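How to test whether a machine can do a household chore

Robot makers publish a lot of short clips of machines tidying homes. A clip shows one good run. If you want to know whether a machine can do the chore on an ordinary Tuesday, you need a test you can repeat. These are the steps we use at Rarby. They suit any small job done with two hands.

What you need

A chore with a clear finish. A patch of bare floor. A timer. A person who can do the same job with the same kind of grippers the machine will use.

Step 1. Write down what "done" means

"Tidy the cushions" is too loose. "Cushion off the floor, on the seat, right way up, nothing knocked over" can be marked yes or no by anyone. Akosua Opoku writes ours, and she hands each one to a colleague who has not seen the job. If they have to ask a question, she rewrites it.

Step 2. Do it by hand

Do the chore three times with bare hands and note the times. Pick the middle one. For the floor cushion ours was 6 seconds.

Step 3. Do it with grippers

Now have a person repeat the job holding a gripper in each hand. You keep human eyes and human judgement and lose the fingers. Any trouble at this stage is likely to be trouble for the machine as well.

Soft things are harder than they look. A cushion sags between the two holds, and if you take too little of the edge it slides out. Take hold near the edge with both grippers before lifting, and keep them level. Cables from the grippers should be kept clear of your feet; stop and move them if they creep forward.

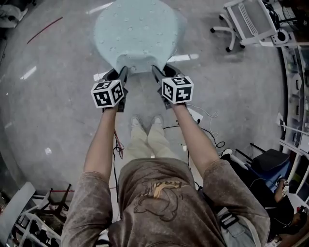

Both grippers on the near edge of the cushion.

Step 4. Run the machine

Give it 100 tries. Move the start position a little each time and turn the cushion as well. Mark each try yes or no against the wording from step 1. A try that needed a nudge from a person is a no. Haris Memon keeps a separate column for what went wrong, usually "missed edge" or "dropped".

Step 5. Compare

Our last cushion test gave 37 clean finishes out of the 100. The person with grippers did far better on the same job, so the hardware can do it. The gap is in seeing the edge and judging how hard to pinch.

So, can they do chores yet?

Some, in a room set up for them. For soft items on a floor, with things left lying about, we would say no for now. Repeat the test whenever the software changes, and keep the old sheets so the results can be compared.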